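Careers > Operations > Equipment and Automation

Equipment Planner, Garment Handling (fixed term)

Kurkadside is hiring an Equipment Planner to prepare the purchase of automated handling equipment for its home laundry and folding program. The post runs for 10 months, starting in February, and reports to Emlyn Gough, head of equipment.

Background

The program is in its second planning stage. Data collection with hand-held grippers continues in ordinary homes, and the results now have to be turned into a purchase list with prices, delivery times and service terms. The current proposal covers four fixed arms, two mobile bases and a spare set of jaws for each. None of this has been ordered. The planner will test the proposal against the work itself and may recommend a smaller order, a later one or a lease.

Duties

The planner will write the technical requirements for arms, jaws and finger pads, working from session records supplied by the Ado team. Soft goods are the main load – trousers, towels, fitted sheets – and jaw opening, pad wear and grip force must be stated for each class of item. Gathered cuffs and waistbands are listed as a separate class.

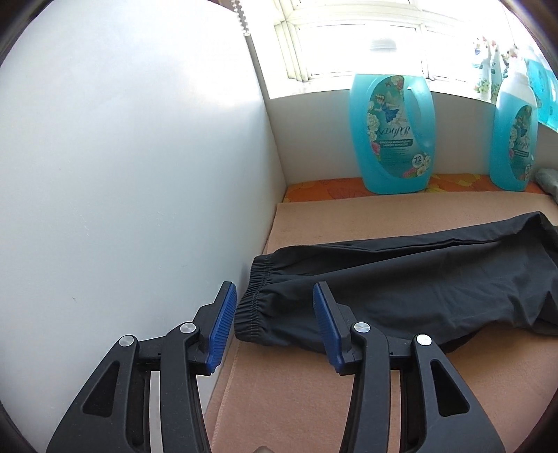 Hand-held gripper at the cuff of a pair of dark gray trousers, jaws open.

The planner will also request and compare quotes, build a cost model covering purchase, freight, installation, training, spare parts and disposal, and keep it current through each budget round. Replacement of finger pads is to be budgeted as a running cost. Floor space, power supply and storage at the Lavus site must be checked before any delivery date is agreed.

Two reports are due during the contract. The first sets out the requirements and a price range. The second recommends a supplier and a payment schedule, with a reserve of 15 percent shown on its own line.

Requirements

– Four years of work in equipment purchasing, production engineering or a similar field
– Experience writing requirements that suppliers have quoted against
– Good command of spreadsheets, including depreciation and lease comparison
– Ability to read mechanical drawings and load charts

Experience with textiles or commercial laundry is useful. Programming is not required.

Terms

Full time, based at Lavus, with two days a week from home after the first month. Travel to supplier sites is paid. The planner has no authority to sign orders; all orders go through Kavanagh, the purchasing office.

How to apply

Send a resume and a one-page account of an equipment purchase you planned, including what it was expected to cost and what it did cost. Mark both "Equipment Planner" and address them to Emlyn Gough. Applications close at 4 p.m. on the last working day of the posting period. Interviews are held at Lavus and include a short costing exercise.

Related openings
Service Technician, Mobile Bases
Session Coordinator, Ado
Purchasing Assistant, Kavanagh

Copyright Kurkadside. All rights reserved. | Contact | Back to top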